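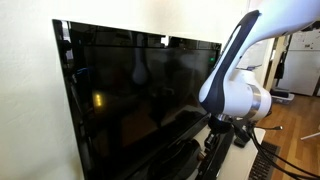 Jevau arm at the TV stand, gripper lowered in front of the screen.

Screen Contact Fault on Jevau Arms: Frequently Asked Questions

Last updated 2023-07-26

Which arms does the notice cover?

There are two separate problems, and they don't cover the same arms. The screen contact fault can affect any Jevau arm running Nava 4.1 or 4.2, a total of 1,829 arms. The cable clip problem affects 877 of those, all built with the short clip under the wrist. To find out which clip you have, look at the label inside the base cover. If the last letter on the label is K, you have the short clip.

What goes wrong?

When the arm works close to a large, dark, glossy surface, Nava can misjudge where the surface is. It takes the reflection of the arm for something farther away and plans a move through space that is really glass. The arm then touches the screen or pushes on it. A switched-off television is the most common case. We have also had one report with a black oven door.

The force limit stops the arm after contact. It does not prevent contact, and on a tall television with a single center stand the push may be enough to move the set before the stop comes in.

How many times has it happened?

We have eight confirmed reports. In five of them the television was moved but not damaged. In two the screen was scratched, and in one the set went over backward against the wall and the panel cracked. No one was hurt. If you had a similar stop and didn't report it, please send us the log even if nothing was broken.

Does it matter if the TV is on or off?

Yes. Off is worse. With the picture on, the sensor usually gets enough from the screen to place it correctly. We still don't want you to run the arm near a television that is on and treat that as a fix. A dark part of a movie looks much the same to the sensor as a screen that is off. 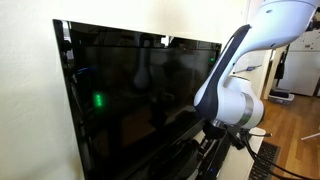

Arm near the lower right corner of the television, with a pale reflection in the dark glass.

Should I stop using the arm?

Stop using it for any task within reach of a television, glass cabinet, mirror or glossy appliance door until you have Nava 4.3. Other tasks can go on as normal. If the arm is mounted so that it has to pass a screen to get to its work, stop using it altogether. Park it, turn the key switch to Hold and take the key out.

What does Nava 4.3 change?

It adds a fixed keep-out space in front of any flat surface you mark as glossy. The default depth is 40 mm and you can make it larger but not smaller. It also lowers the speed of the wrist when the sensor's distance reading jumps from one moment to the next. You will notice that picking up a remote or a game controller near a screen takes longer than it did.

The update does not find glossy surfaces by itself. You have to mark them. Open the room map, choose Surfaces, touch the four corners of the screen and choose Glossy. If you move the television, even a few inches, or turn it on its stand, mark it again.

I installed 4.3 and the arm now refuses to pick things up from in front of the TV. Is it broken?

Probably not. If the object is inside the keep-out space the arm will stop short and show code S-12. Move the object forward. On a narrow stand there may not be enough room between the screen and the front edge, and in that case the arm can't be used there. We know this is a letdown for people who bought it for that job. Brenda Heywood in customer support is handling refund requests on the TV stand task package, and her team can be reached through the form on the Support page.

What is the cable clip problem?

The cables leave the underside of the wrist in a loop. With the short clip the loop hangs lower than it should, and when the wrist turns inward the cables can drag across whatever is below. If they catch on something, the arm keeps going until the pull is high enough to cause a stop. By then it may have shifted a speaker or unplugged a wire.

TV stands are a bad place for this. They tend to have a lot of loose wiring at the same height as the gripper, and we saw the loop catch on soundbar wires more than on anything else.

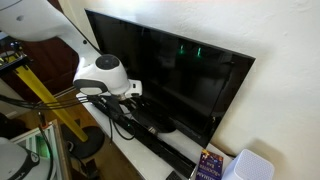

Cables trailing from the underside of the gripper. Several wires lie over and around the black bar on the shelf.

Can I tie the cables up myself?

Please don't. Several owners have used zip ties or tape to pull the loop tight against the wrist. This puts strain on the connector when the wrist turns to its limit, and a damaged connector can make the gripper open without warning. If you have already done it, cut the tie with the arm powered off and look at the connector for bent pins or cracked plastic. If you see either, don't power the arm back on.

When will I get the new clip?

Clips will be mailed in September to every registered owner of an affected arm. There is no charge. It fits with two screws and the tool is in the envelope. If you don't want to fit it yourself, a Randov service center will do it, also at no charge, but you'll have to bring the wrist in or wait for a home visit.

If you bought the arm used, register the serial number first or we have no address to mail to.

What should I do to the TV stand before I run the arm again?
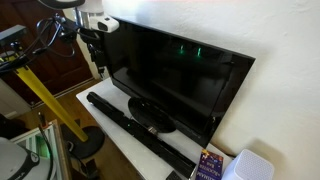

Start with everything that isn't fixed down. Take away books and other things that could fall, and move small speakers out of the reach of the arm. Run the wires behind the television where you can. If there is a soundbar, its wires should come out at the back and not lie across the top. Check that the television stands firmly on its base, and fit an anti-tip strap if the set came with one.

Then look at the robot side. Lock the sensor pole, if you use the separate one, and make sure its base can't be kicked or rolled into. Keep the floor cables out of the walkway. Run the first pass at Slow with your hand near the stop button and watch the cable loop as well as the gripper. Most people watch only the gripper.

How did you test the fix?

The tests were run in ordinary furnished rooms, with the television off, at different angles and at different times of day. Light from a window changed the results more than we expected. A strip of daylight along the top of the screen helped the sensor find the glass, and the same setup in the evening gave us trouble again. Ute Bauerfeind, who leads safety testing at Sernero, asked for the evening runs to be repeated with the keep-out space on, and those passed. Small indicator lights reflected in the screen were checked too. They can show up as false points behind the glass, and 4.3 throws those points out if they fall behind a marked surface.

We have not finished testing curved screens. Until we have, treat them as not supported.

The arm has already touched my screen. What now?

1. Press the stop button. Don't try to drive the arm back with the app.
2. Hold the television steady with one hand and use the brake release to move the wrist away from the glass.
3. Turn the key to Hold.
4. Take a few photos before you tidy up.
5. Save the log (Settings, Logs, Save last hour) and send it with the photos.

If the panel is cracked, unplug the television and keep children and pets away from it.

Will Sernero pay for a damaged television?

Yes, if the log shows contact on 4.1 or 4.2. We need the log, the photos and the model of the set. You don't need the original receipt. Claims for contact on 4.3 are looked at one at a time, and the first thing we will check is whether the screen was marked.

Can I go back to an older version than 4.1?

No. Version 4.0 didn't have this fault, but it had a slower stop, and we no longer allow it to be installed.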